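Witska publishes specification for tabletop play kitchen set
July 2022

Witska has published the specification for its tabletop play kitchen, a set of toy food, tableware and utensils arranged on a single white work surface. The specification is intended for nurseries, playgroups and toy libraries that need a kitchen activity but do not have the floor area for a free-standing unit. It covers the selection of items, their layout, cleaning and storage.

The layout was drawn up with Kullari, which supplies furniture to early years settings. It assumes one table, used from more than one side, with all items within reach of a seated child.
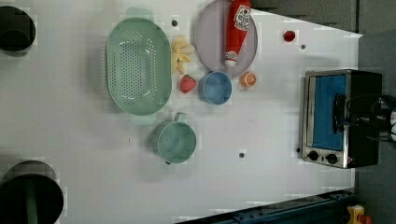 Item selection follows two rules. Each piece must be recognisable by outline and colour alone, and each must have an obvious partner elsewhere in the set. Food is therefore supplied alongside something to wash, measure or serve it with. A mint-green colander with a tab handle at each end takes the fruit, and a measuring cup in a similar green is kept close to it for pretend pouring. Bananas, a strawberry and a cut orange provide three distinct shapes for sorting. Tableware is kept to plain colours so that the food stands out when it is served.

Condiments are included at the request of settings that tested the first version. Children in those sessions asked for sauce more often than for any other item, and staff had been improvising with empty containers. Under the revised layout the sauce bottle is kept with the plate and treated as part of the serving area.

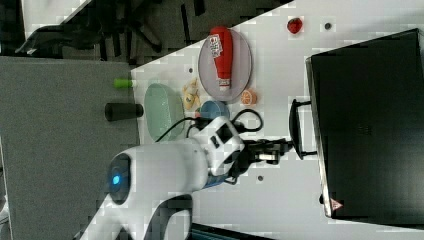 Ketchup bottle on the grey-lavender plate, with a half orange beside the rim.

The specification divides the surface into preparation, serving and cooking areas. The boundaries are not marked on the table. Settings may move the areas to suit the position of chairs, provided that the appliance stays at one end and its door can be opened fully without touching the tableware. Plates should be set back from the door by at least 23 cm.

"The difficulty with most play kitchens is that the pieces migrate into one box and stay there," said Tariq Siddiqui, who led the layout work at Witska. "We wanted a table that can be laid out again in a few minutes by somebody who has not seen it before."

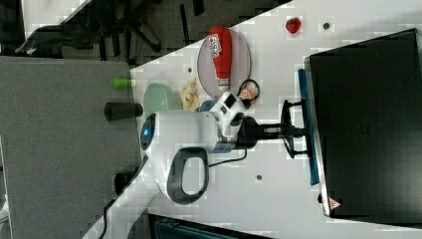

Resetting is carried out at the end of each session. Food is returned to the preparation area, and plates and bowls are wiped with a damp cloth and left to dry flat. Any piece with a split seam or a sharp edge is to be withdrawn and replaced individually. Replacement pieces will be stocked by Pirzada under the existing part numbers.

The layout was tested in 27 settings over 9 weeks. Printed copies of the specification will be sent to the first 100 settings that register, and an extended version with additional toy food is planned for September.

Enquiries should be addressed to the Witska product office.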